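4.2 The hallway problem

Our build was assembled over one winter in a shared workshop in Porkstead and tested in a house, where the furniture had opinions. Bags are worse than mugs. A mug keeps its shape between attempts, whereas a bag slumps, folds its handles under itself and has to be found all over again. We therefore gave the Rendow arm a plain grasp routine - go for fabric or strap near the top, close, lift slowly - and left the clever planner for another paper.

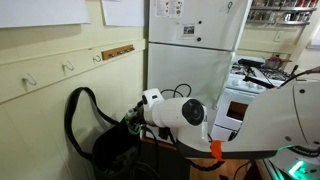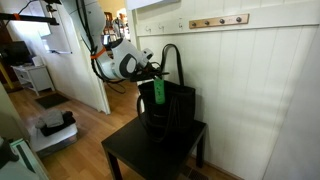
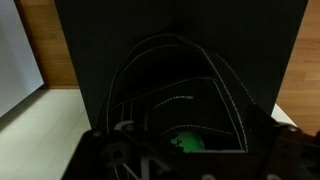 Figure 4. Black fabric bags. Top and middle: the gripper closed on a bag. Bottom: wrist view.

Over 314 trials we changed the finger pads twice and the cable routing more often than we care to report. Slack is the main trade-off: too little and the wrist stalls at full reach, too much and the arm catches its own wiring. Colour helped more than depth did, as black fabric gave the Clarkard sensor very little to work with. The routine still has no idea what a zipper is.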